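Kitchen Science for Kids
20 May 2026, by Sieglinde Reinholz
Posted in: Food and Plants, Ages 7 to 10

Why does a peach get soft?

When you buy a peach, it is sometimes as hard as a tennis ball. You put it in the kitchen, you wait, and after a few days it is soft and sweet and the juice runs down your arm. Did the peach change by itself? Yes, it did! A peach goes on living for a while after somebody picks it from the tree.

Inside the peach there is starch and there are sugars and acids. There is also a kind of glue between the tiny cells, and its name is pectin. When the fruit ripens, the pectin breaks into smaller pieces. The cells do not hold together so strongly anymore, and your thumb feels this as softness. The sour taste becomes weaker too, so the peach seems sweeter to your tongue.

Many fruits make a gas called ethylene (say it like this: ETH-uh-leen). You cannot see it. It works like a message that says "Time to get ripe!" The peach makes the message, and the fruit beside it can receive the message also.
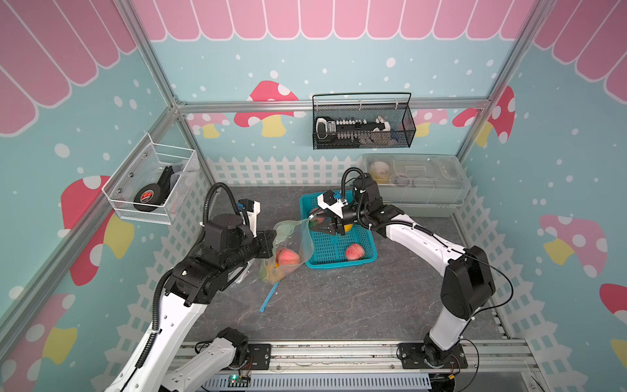 A bag and a basket are both good homes for fruit, but they do different jobs. A bag keeps the ethylene close to the fruit, so ripening goes faster. Paper is the best for this, as it lets some water out. In a clear plastic bag, like the one with a peach and a yellow-orange fruit near the bottom, you can look at your fruit without opening it, but if you close it tightly, drops of water can collect and mold likes that very much. The teal basket has many small holes in its sides and its base, and air can go through them. There the gas flies away and the peaches take more time.

You can test this at home. Ask a grown-up for 4 hard peaches. Put two of them in a paper bag and fold the top. Put the other two in a basket with holes. Keep both in the same room, away from the sun. Each morning, press every peach very gently near the stem and smell it – do not squeeze, a peach gets bruises easily. Write in a notebook what you notice.

My neighbor's son Efraín did the test last September and he ate one of the peaches on the second day, so his results were a little short.

When a peach is ripe, you can put it in the refrigerator. The cold makes ripening slow – it does not stop it completely. Wash the peach just before you eat it, and be careful with the stone in the middle.

Last updated: 20 May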